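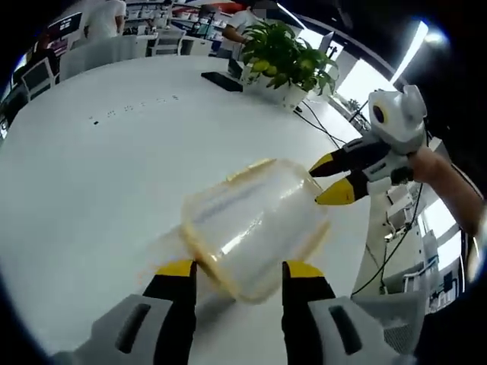 Eifion Kneath asked under my last post whether the fingertips on the Grostum pair ever come back to the same spot after you've had them off for cleaning, or whether you just live with a little drift. Good question, Eifion, and it got me going, so settle in, this is a thread! 1/

They come back close, and then you have to help them the rest of the way. I've been looking after our handheld pair at Peltthorpe since July and I've gotten pretty fond of the routine, which I now do at the big white table before anyone else wants it. 2/

First thing, with everything powered down, I wipe the yellow tips with a damp lint-free cloth and let them dry in the air. No alcohol on ours, please. I tried it early on (my own bright idea) and the tips got a kind of glaze on them and let go of anything smooth for days, until I gave in and swapped the set. 3/

While the tips are off I look along the black part of each finger with a flashlight for hairline cracks near the screw. I've found one so far. It was tiny, and I only caught it because my thumbnail snagged on it, so now I run a thumbnail down every finger like somebody checking a guitar neck. 4/

Then the tips go back on, finger-tight, and this is where Eifion's drift comes in. I close the fingers gently on a 60 mm gauge block, let the tips seat themselves against it, and only then snug the screws. If you tighten first and check later you'll be chasing a crooked tip all morning. Ask me how many mornings! 5/

After that, zero the opening. Ours reads 0 closed and should read 76 wide open. If it stops short of that there's usually grit in the slide, and a soft paintbrush gets it out. Please don't blow on it, you're just moving the grit somewhere worse. 6/

Next, the cables. I hold one unit in each hand and bring them toward each other slowly, the way they'd meet over a real object, and I watch the cable the whole time. You want slack at the wrist and none of it wandering down in front of the fingers. Mine is tied back with a little hook-and-loop strap that I move more often than I'd like to admit. 7/

And then the part I enjoy, the clear plastic tub. Anything will grip a wooden block. A light, see-through tub with curved corners tells you right away if one finger is landing ahead of the other, so it's my last check on the pair. Approach from two sides, close slowly, ease off, turn the tub, do it again. 8/
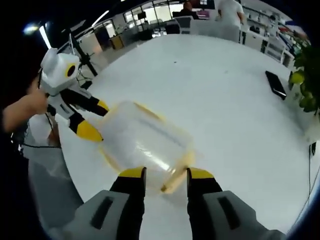
9/ If the tub spins as you close, one tip is touching early, and I go back to the gauge block and start over on that side. If it slides straight away from you, both tips are fine and you're probably just coming in too low. I spent a whole afternoon "fixing" a gripper that way when the trouble was my own elbow.

10/ Fitzgerald Pennington taught me to write down every tip change with the cycle reading next to it, and I grumbled, and he was right. Our last set started slipping at 163 and the one before made it to 200, so now I keep a spare set in the Cukow drawer and start paying attention well before then.

11/ Lens goes last, always, with a clean dry cloth that has never been near the slide. I keep the two cloths in separate bags after a scratch I'm still sore about.

12/ So yes, Eifion, there's drift, and the gauge block takes care of most of it. If any of you have found a screw that stays put on these without threadlocker, I'd love to hear about it, because I'm running low on the good ones and the Mbeki order isn't in yet.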